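# Kandutura Two-Arm Practice Kit

Thanks for stopping by the Kandutura page! We put this kit together for labs that want to teach a two-armed robot small tabletop jobs without spending a whole season on the setup.

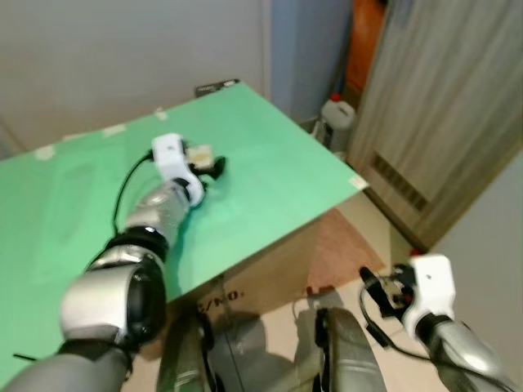
## What the method does

Kandutura started as a research method, and the kit grew up around it later on. A person guides both arms through a job, the software (we call it Ralus) stores what the head camera saw along with the joint positions, and a policy is trained on the lot. What we wanted to find out was how few demonstrations you could get away with if the work surface stayed put – and a board taped down on a cardboard box is plenty good for that, so please don't feel you need a fancy bench.

## Results so far

We collected 757 demonstrations of picking up and placing small flat pieces, and kept 700 of them for training. The policy trained on the full set finished 127 test runs in a row before its first dropped piece, which made for a very happy afternoon at Dotisport. Trained on half the set it still did the job, only slower and with more second tries at the grasp.

## In the box

- Ralus recording software, one lab license
- The trained policy and the full demonstration set
- A setup guide of 11 pages, with notes on routing gripper cables

Arms and grippers are sold separately. The James add-on, for longer jobs with a hand-over between arms, ships in December.

Page updated July 10, 2018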